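네르카흐(Nerkach) 높이조절 책상 사용 평가

베스티덤 생활환경연구실은 공용 사무공간에 비치할 책상을 검토하면서 네르카흐 높이조절 책상을 6주간 사용하였다. 본 평가는 조립, 안정성, 소음, 관리 편의를 중심으로 정리한 것이며, 제조사의 지원은 받지 않았다.

조립에는 2인 기준 55분이 소요되었다. 설명서의 도면은 정확하나 가로대 고정 순서가 본문과 부록에 다르게 적혀 있다. 부록을 따를 경우 배선함을 다시 떼어내야 하므로 본문 순서를 권한다. 육각렌치는 동봉되어 있으나 길이가 짧아 안쪽 볼트를 조일 때 불편하였다.

상판의 최저 높이는 64cm로, 키가 작은 사용자도 발판 없이 앉아 작업할 수 있었다. 앉은 자세에서는 흔들림이 거의 느껴지지 않는다. 다만 선 자세로 타자를 칠 때 좌우 방향의 미세한 진동이 있으며, 모니터 받침대를 상판 뒤쪽에 고정한 경우 더 두드러졌다. 승강 소음은 통화를 방해하지 않는 수준이었으나 하강을 멈출 때 짧은 마찰음이 났다.

높이 기억 단추는 네 개이다. 전원을 분리하면 저장값이 초기화되는 점은 여러 사람이 함께 쓰는 공간에서 번거로울 수 있다. 상판 표면은 물걸레로 닦아도 얼룩이 남지 않았고, 모서리 마감도 고르다. 배선함은 깊이가 얕아 어댑터 두 개를 넣으면 덮개가 닫히지 않는다.

보증 조건은 무난하다. 구동부와 상판의 보증 기간이 서로 다르므로 구매 담당자는 계약 전에 이를 확인할 필요가 있다. 교체용 조작부는 클램소프 물류창고에서 발송되며, 시험 주문한 부품은 나흘 만에 도착하였다.

종합하면 좌식 업무의 비중이 높은 부서에 적합한 제품으로 판단한다. 장시간 서서 일하는 부서에는 보강대가 포함된 상위 모델을 우선 검토할 것을 권고한다.

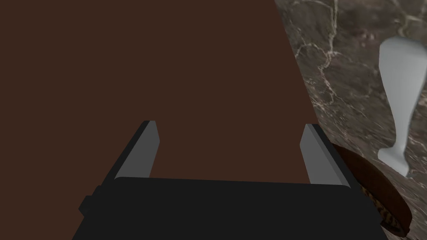
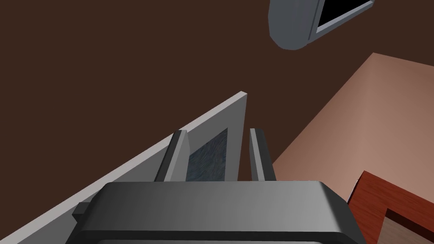
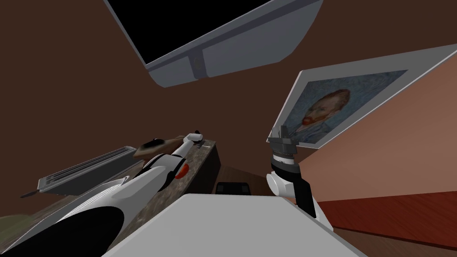 틸리니 위라쿤(Thilini Weerakoon)은 저장값 초기화 문제가 조작부를 신형으로 교체한 뒤에는 나타나지 않았다고 알려 오면서, 배선함에 대한 지적에는 동의하지만 진동은 바닥 수평을 다시 맞추자 상당히 줄었다는 의견을 덧붙였다.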